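Stana Shared Workshop – notes from the table-clearing build meeting, March 27, 2024

Myung-ja Ra opened and thanked everyone for squeezing in around the bench. Minutes from December were agreed, once we had fixed the spelling of Hudari.

1. Wrist view. Myung-ja went over how the pegs look when the gripper is down close – they all seem to lean, and the software gets muddled over which gap is which.

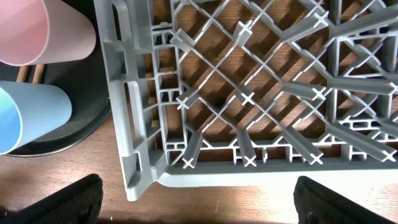

After a good long chat we settled on teaching it the corner of the rack first and working outward from there. Annatjie Mabuza will write this up for the Iretti notebook.

2. Both arms together. The left arm takes scraps, the right takes dishes, and we would dearly like them to stay out of each other's way.
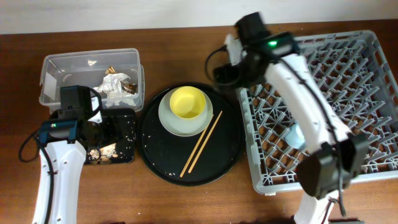 Annatjie asked for slower elbow moves over the rack, and that was agreed with some relief. Spending so far is $184, with $21 left for cable ties and finger pads.

3. Cups. Woo settings to be tried next, three runs each, pink cup first.
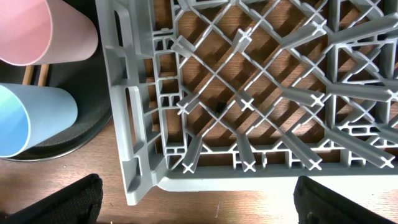 Wrist view: rack, with pink and blue cups on the round tray.

Action: Myung-ja to bring spare pads.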